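Good practice rules for hand-held gripper recording: final report, project group Olness

Submitted June 11, 2024

Contents
What we were asked to do
What was there before
The rules
Trying them out
Things we didn't finish

What we were asked to do

Write a short set of rules for people recording demonstrations with the hand-held grippers. Two people, two grippers, one table. The lab had a setup sheet already (the Jastari sheet) but it stops at "press record". Nothing on who stands where, when to throw a take out, what goes in the log. Our job was the part after that.

Out of scope: calibration, the training side, anything to do with the real arms. Also not a safety document in the legal sense. We borrowed the layout of one, numbered rules with must and should, and that's as far as it goes.

What was there before

Three sources. The Jastari sheet, one page, last edited in August by someone who has graduated. The Sutter log, a spreadsheet with 177 recorded takes in it. And what people told us when we asked.

We went through all 177 rows. 117 had a usable note. The other rows were blank or said things like "ok" or "redo?" with no redo anywhere. Biggest problem by far. Someone opening the log later has no idea if "redo?" means the take is bad or the person just wasn't happy with it.

Second problem, names. Same object called drawer, box, tray, bin, depending on who was typing. Fine when you're in the room. Useless when you search for it.

Third, no rule about the second person. The sheet was written for one gripper and then everyone started working in pairs. Some pairs talked through each take, some didn't. Nobody wrote down which.

The rules

We ended up with 6. First draft was way longer and no one read it, including one of us.

Rule 1. Before the first take, both people must agree out loud on the start position and the end position. Write both in the log.

Rule 2. The table must hold only the objects named in the task. Phones, cups, tape, pens go somewhere else. Chairs should be pushed back far enough that neither person has to step round one.

Rule 3. Each gripper's marker cube must be checked before every session. Checked means looked at and touched: is it tight, is it clean, is any face peeling. A loose cube means stop and fix it, not hold it on with a thumb.

Rule 4. One person calls start and stop. Same person for the whole session. Swap between sessions if you want.

Rule 5. Either person can cancel a take, any time, no reason needed. Cancelled takes must be marked cancelled, and must not be deleted by the people who recorded them.

Rule 6. Every take gets a note before the next one starts. Keep, cancel or unsure. If unsure, one line saying why.

Must means must. Should means do it unless you can't, and log it if you can't. We had "shall" in there too for a while, took it out, it confused everyone.

Trying them out

We used the small drawer task because it needs next to no setup. A gray open box with a round knob on the front, a little bottle with a red cap lying inside, white table, one gripper each. For rule 1 the start position got written as "bottle on its side, against back wall of box", which is the level of detail we want. "Bottle in box" is not enough, the next pair will stand it up.
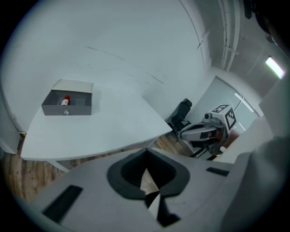 Carla Matar thought rule 5 was too generous. Her point was that if either person can cancel with no reason, the clumsy takes all get cancelled, and you end up with a pile of recordings where nothing ever goes a bit wrong. She would rather have people finish the take and mark it unsure, and let whoever uses the data decide later. She also asked what happens when the two people disagree, one says keep and one says cancel, since the rule quietly picks cancel every time.

We talked about this longer than anything else in the project. She's right that it picks cancel. We kept the rule because of tired arms and pinched fingers, you don't want a person pushing on through a take because they feel they need an excuse to stop. But we added two things. Cancelled takes are kept (that was not in the first draft, it is now) and there's an optional reason box in the log. So the data isn't lost and whoever comes after can go look.

Rule 4 was easier than expected. Felt silly at first saying "start" to someone an arm's length away. Stopped feeling silly fast.

Rule 6 is the one people will skip. It slows you down, no way round it. We tried writing notes at the end of the session instead and couldn't remember which take was which. So it stays as a must.

Rule 2 we rewrote after the first try. It used to say "keep the area tidy" which means nothing, everybody thinks their own area is tidy.

Word list

Goes with the log. Short on purpose.

Box: the open container. Not drawer, tray or bin.
Knob: the round handle on the box.
Left gripper, right gripper: as seen by the person calling start. Say who that is in the header.
Take: one start to one stop.
Session: everything between putting the grippers on the table and putting them away.

If a new object comes in, add it here before recoding anything with it.

Things we didn't finish

The Porosik template. We wanted a log template with keep/cancel/unsure as a drop-down so people can't type "ok". Half built. The drop-down works, the header doesn't copy over to new sheets and we ran out of time to find out why.

Going back over the old Sutter rows. Would be good to relabel them with the word list. Didn't get to it. The blank ones probably can't be saved by anyone.

Rules for three people. Came up once. We don't know, we only worked as a pair.

No break rule either. There should be one, we couldn't agree on how long and didn't want to put in a number we made up. Next group please ask people who do full days of this.

Rules sheet is one page, both sides, printed and taped up next to the Jastari sheet. Please don't take the old one down yet, the setup steps on it are still teh ones to use.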